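The **Piltum** is a hand-held two-finger gripper with a built-in wide-angle camera, sold by Fletitz as a kit for recording manipulation demonstrations. An operator closes the fingers by hand, and the camera records the fingers, the workspace and whatever lies beyond it. The recordings are used to train control policies for robot arms fitted with a matching end effector. The kit is sold in single and paired versions. The paired version is the more common of the two and is the one covered by most published notes on the product.

## Design

Each Piltum unit consists of a handle, a body housing the drive linkage and electronics, a camera mount, and two opposed fingers. The unit weighs 762 grams without its cable. The finger travel is parallel, so the pads stay square to each other from fully open to fully closed.

The fingers are the part of the product that has changed most between revisions. The current set has light housings with a rectangular slot, black inner pads, and yellow tips. The tips are a separate part and are replaced as they wear. Fletitz lists the tip color as functional: the recording software uses the yellow area to estimate finger opening in each image, as a check against the encoder in the handle. When the two readings disagree for more than 14 consecutive images, the segment is flagged.

The trigger spring is available in two grades. The softer grade ships by default. Reviewers with large hands have tended to prefer the firmer one, which gives a more definite end stop but tires the index finger sooner.

## Pegboard task set

The optional task set, catalogued under the name **Jundik**, is a collection of small-part exercises designed by Freya Inskip. It is supplied with a printed task sheet, a bag of parts, and hole patterns for upright perforated panels. The exercises cover picking a clip from a flat surface, turning it to face the panel, seating it in a pair of holes, and removing it again. Later exercises add placement in a set order and two-handed work, in which one gripper steadies a part while the other presses it home.
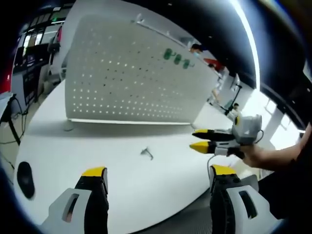

Thin clips are a demanding choice of part. They offer little surface to the finger pads, they roll or skate when touched off center, and a few degrees of error in approach is enough to miss the hole. Inskip's design notes give this as the reason for the selection: a set of large, forgiving parts would produce clean recordings of little use for training. The notes also recommend keeping failed attempts in the recording, marked as such, and trimming only the time between attempts.

The sheet asks operators to follow these conventions:

- Begin every attempt with both fingers open and clear of the table.
- Approach flat parts with the tips, and regrip before turning if the part has shifted.
- Press in line with the hole. Do not rock the part into place.
- Open fully before backing away from the panel.
- Keep the free hand out of the working area unless the exercise calls for it.

## Camera and optics

The camera uses a fisheye lens. Straight edges near the margin of the picture appear strongly curved, and the corners are dark. The wide field keeps both fingertips in view together with the surroundings, which the position-tracking software needs in order to follow the unit through the room. Tracking is weakest when a blank surface fills the view, as happens when the gripper is brought close to a plain tabletop.

A regular grid of holes is a mixed case. It gives the tracker plenty of corners to follow, but the corners look alike, and an early software release sometimes locked on to the pattern one row off. Aurel Ilie documented the fault in a bench report covering 1,209 recorded attempts, and the matching step was rewritten in the following release. Ilie's report also found that light passing through a panel from behind caused short exposure swings when the unit was moved quickly. Fixed exposure is now the default for the Jundik exercises.

## Paired operation

In the paired version the two units share a clock. Each keeps its own camera stream, and the streams are aligned after recording. Either unit may be started first. The cable on each unit carries power and data, and the manual calls for enough slack to reach the far end of the work surface without tension on the connector.

Cable handling is the most frequent complaint in user reviews. Gemma Hollis, writing for the trade newsletter Thoroddsen, rated the grippers well for balance and repeatability but considered the cable too stiff at the strain relief — she noted that it pulled the wrist outward during slow insertions. A softer cable was introduced in August and can be ordered as a spare.

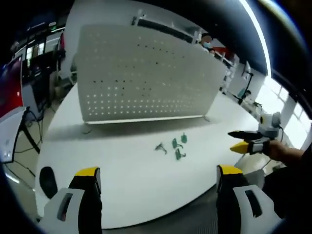

**Can one operator use both units at the same time?**

One operator can hold a unit in each hand, and the two-handed exercises are written with that in mind. The kit also supports two operators with one unit each, provided both streams are recorded in the same session.

## Setup and calibration

Calibration takes place once per session and again after any change of tips. The operator closes the fingers fully, opens them fully, and holds the unit still while the software samples the camera. A printed target supplied with the kit is used to check the lens parameters. It must lie flat; a curled target is the usual cause of a rejected calibration.

The working surface should be matte where possible. Glossy white tops are usable, but reflected window light can hide the outline of pale parts. The manual suggests recording a short test from the actual working height before a long session, as glare that is absent from eye level may be present at the level of the fingers.

Tips are pushed on by hand and held by a single screw from the inner side. Overtightening splits the collar. Fletitz supplies 8 spare tips with each paired kit.

## Reception

Kirsty Parsons compared the Piltum with a teleoperated arm on the same clip exercises and reported that operators reached a steady pace sooner with the hand-held unit. She attributed the difference to direct contact feel through the linkage. Her review was less favorable on the subject of data transfer from the dual-camera sessions, which she described as slow, and on the task sheet, which in its first printing gave two different numbers to the same exercise.

Hollis raised a separate point about reach. An operator can move around a table freely, while a fixed arm cannot, and some recorded motions fall outside what the arm can reproduce. The software includes a reach filter for this purpose, although it is switched off by default and must be given the arm's mounting height.

## See also

- Jundik task sheet, second printing
- Parallel-jaw end effectors
- Fisheye lens calibration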